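Session 9: Looking after the tray cell

Notes for people who missed lab (and for those of you who were there but spent it untangling the charger drawer). Bring these to the bench, they're shorter than the manual and I've left out the parts we never use.

Power-up order

Controller first, then the gripper supply, then the laptop. If you do the laptop first it hunts for the gripper, gives up, and you'll have to restart the Ziltik panel by hand. I did this twice in January with a whole class watching!

Wait for the arm to finish its self-check before you reach in. It takes about 172 seconds, which feels like forever, so go get your log sheet.

Cables

Most of our faults are cable faults. Run your hand along the bundle with the power off and feel for anything stiff or pinched, then check that the loop has enough slack for the arm to reach the far corner. Shu-fen Cheung re-tied ours last term and it's been much better behaved, so please don't "tidy" it. If a tie has to come off, put the new one in the same spot.

Fingers

Two screws per fingertip, snug, then a quarter turn. Tsung-han Kwok likes them tighter and he's stripped one, so go with my number. Wipe the lens with the dry cloth only (the blue bottle is for the tray!). Then close the fingers slowly and look at them from the side. If the tips don't meet evenly, loosen both and start over, it's quicker than fiddling with one.

Tray check

Set the tray down, put the buttons toward the front and the small pieces wherever you like, then jog the arm over the middle and stop well above everything.
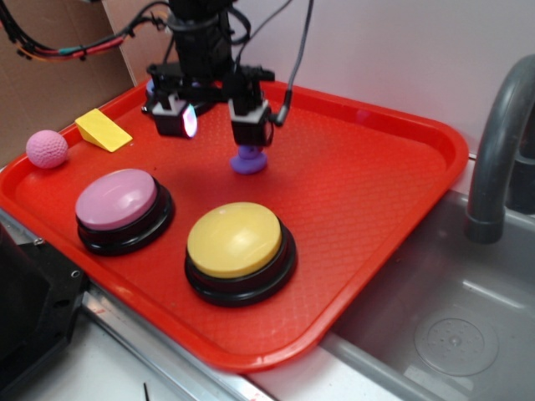
Gripper over the red tray, pink and yellow buttons in front, ball and foam wedge at the left.

From there, lower in small steps and watch the fingertips, never the screen. Save the height as Yen 2 when you're happy with it. If the arm drifts sideways on the way down, go back to the cable section.

Before next time: read the Wukum sheet on homing and write down your own saved height. Room at Prarkville opens at 9.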